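Booking a Band for a Small-Town Party: What I Learned From Listening to a Lot of Set Lists

Project report, Music and Events elective
Submitted January 22, 2021

Why I picked this

My cousin got married two summers ago and the band played four slow songs in a row right after dinner. Half the tent sat down and stayed down. I kept thinking about it for weeks, which is a weird thing to keep thinking about, so when we had to choose a project for this class I already had my question. Does the order of songs at a live event change how many people dance? And can a regular person hiring a band do anything about it?

I play a little bass (badly) and I've never been in a band that got paid. So I came into this as a listener, and I think that's worth saying up front.

What I did

I collected 85 set lists from cover bands and party bands that play weddings, company dinners and town festivals. Most were from bands' own websites, and a bunch came from bands that answered my email. I wrote to a lot of them! The ones who answered were super generous, and a few sent me lists with handwritten notes like "skip if crowd is old" or "only if the bride asks."

Then I typed every song into one giant spreadsheet. I ended up with 2063 entries, counting repeats, and typing them took most of my fall break. For each song I put down the tempo (slow, medium or fast), where it came in the night, and whether the band had marked it as a dance song.

The last part was going to real shows. I wanted to see a lot more than I did, but live music pretty much stopped last spring, so I had to lean on videos. I watched 16 full-length recordings that bands had posted of their own shows and wrote down whether the dance floor looked empty, half full or packed at the start of every song. It's a rough scale. I tried a finer one and I kept changing my mind about what a "three" was.

The two bands I followed most closely

Kiltberg is a five-piece that does mostly soul and Motown with some eighties pop at the end. They play the same opening song every single time. When I asked why, they told me it's the one song the sound person can mix half asleep, so they use it to fix the levels. I had a whole theory about crowd psychology written up for that opener and I had to delete it.

Hulau is a trio, with guitar, keys and a drummer who also sings lead. They don't use a fixed list at all. They carry a binder and call songs as they go, and what they sent me was a list written down after the show. It took me longer to code theirs, and I nearly left them out, but their videos turned out to be the most useful ones I had.

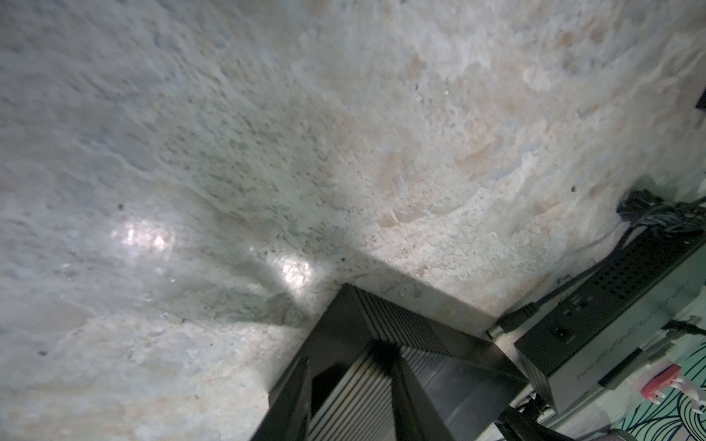
Figure 1. Pale, mottled surface with two bright reflections.

What I found

Slow songs are not the problem I thought they were. One slow song in the middle of a fast stretch hardly changed the floor in the videos. People grabbed a partner, or they got a drink and came back. Two in a row was also mostly fine. Three in a row is where the floor went from packed to half full or worse, and it usually took a couple of fast songs to get it back.

The bigger thing was gaps. When a band stopped to tune or talk, or argued about what was next (you can hear it on a couple of the recordings), people left even if the song before had been a huge hit. Hulau was great at this. Their keyboard player just keeps a chord going while the other two sort themselves out, and people keep swaying. Kiltberg runs songs together in pairs, so there's only a gap after every second one.

I also looked at which songs came last. I expected everybody to end on a fast one. In my spreadsheet 17 of the lists ended on a slow song, and those were nearly all weddings, so I guess that's the last dance for the couple.

Stuff that went wrong

Bands post their good nights. My videos are probably a lot more packed than a normal show would be, and I don't have a way to correct for that. The camera also points at the stage most of the time — so for long stretches I was judging the floor from the backs of a few heads. I left a song blank if I couldn't tell.

I also mixed up "medium" and "fast" early on and had to redo the first batch. If I did this again I'd use actual beats per minute from day one.

If you're hiring a band

Ask for a real set list from a recent event, and look for three slow songs together. Ask how they handle the space between songs. I'd ask about breaks too, and who plays music during them, since both bands I talked to said that's the part clients forget. And give them a short list of must-plays instead of a long one. Kiltberg said five is comfortable, and Hulau said they'd rather have three and a list of songs you hate.

What's next

I'd love to do the in-person part once shows are back, maybe starting in May if any of the outdoor ones happen. My plan is to stand in the same spot all night and mark the floor every few minutes, including during the breaks. Kiltberg already said I can come along and sit by the sound desk, as long as I help carry speakers.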